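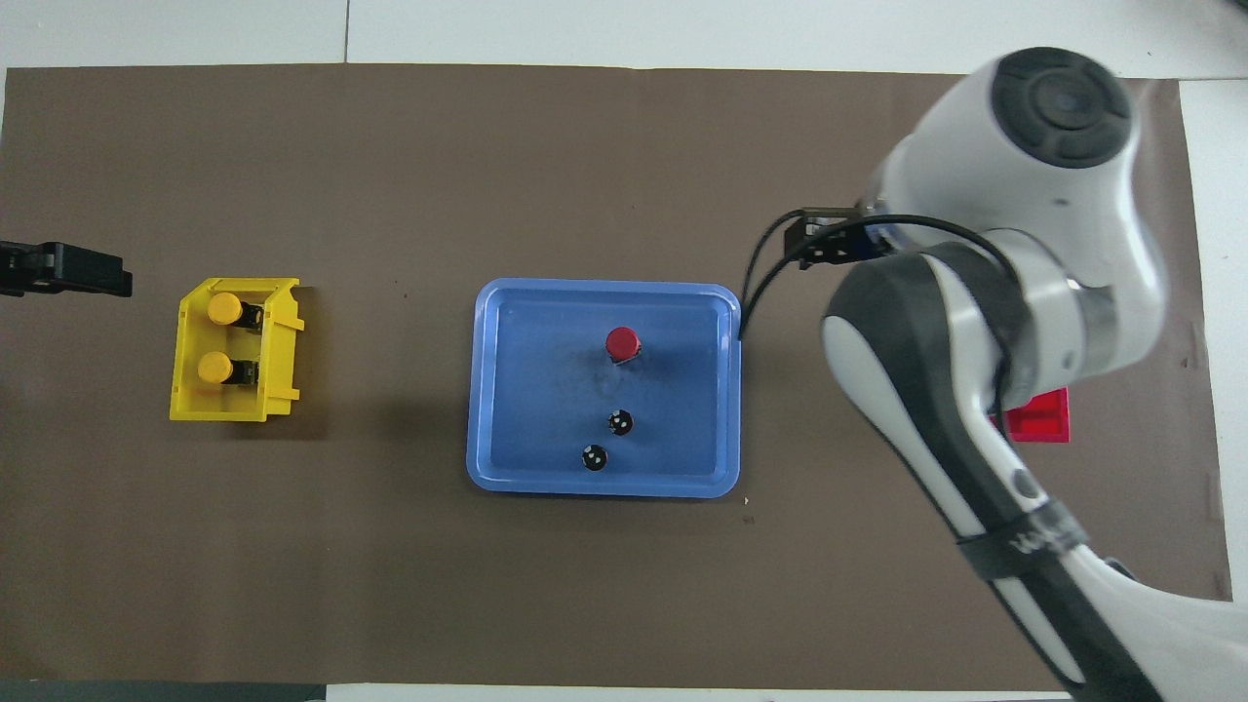 Support > Clilon Sorting Kit > Set-up > 4. Trays and bins

4. Laying out the work area

Righto, the arms are bolted down and talking to each other, so now you get to the fun bit! I've set up plenty of these kits and I still like this section best.

1. Lay the brown mat flat on the table. I smooth mine from the middle out.

2. Put the blue tray on the mat between the two bins, where both arms can get to it.

3. Set one coloured bin on each side, red and yellow, with the low front lips facing in the direction you chose in section 2.
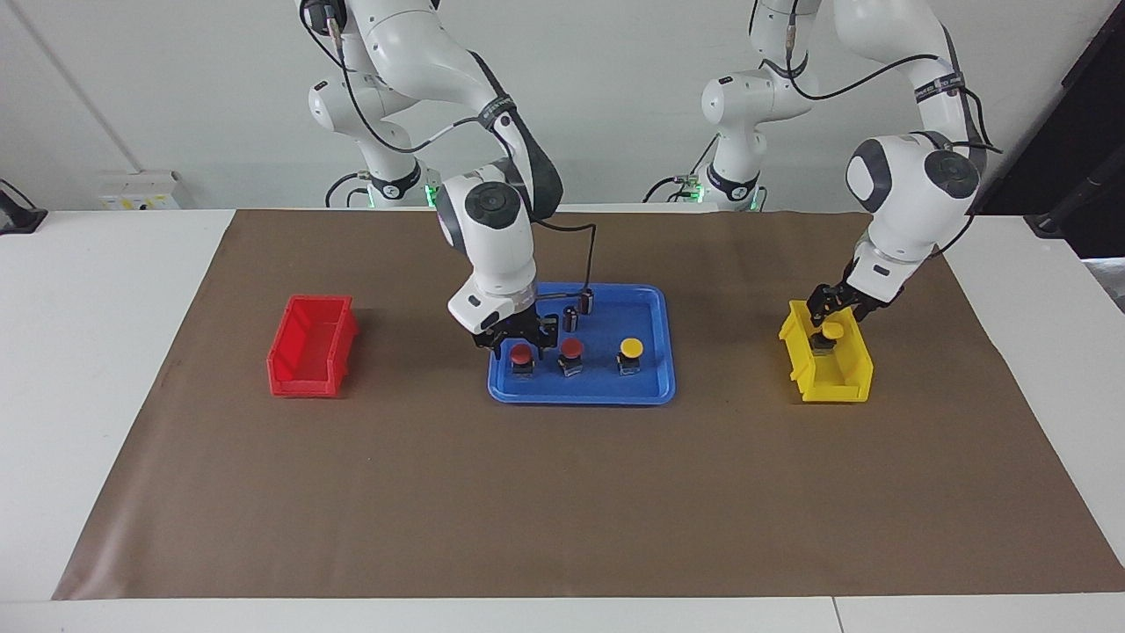

4. Pop your buttons and small parts in the tray. They don't need to be in tidy rows, but keep the taller ones upright for the first run – you can make life harder later.

5. Open the Draline app, pick Slow, and jog each gripper over the tray, then over its bin. Save both positions.

6. Press Start and let it do a full sort. Keep a hand near the stop button.

Note: if you swap the bins over, save the positions again. I forgot this once and spent a whole Sunday arvo blaming the software (sorry, Irina).

Caution: keep fingers, sleeves and lanyards off the mat while the arms are powered. Check that the cables have enough slack at full reach before you go above Slow.

Check the gripper fingers for wear every 2,000 picks.

Related articles
Fitting the wrist cables
Changing gripper fingers
Teaching a new part in Draline
Spare trays and bins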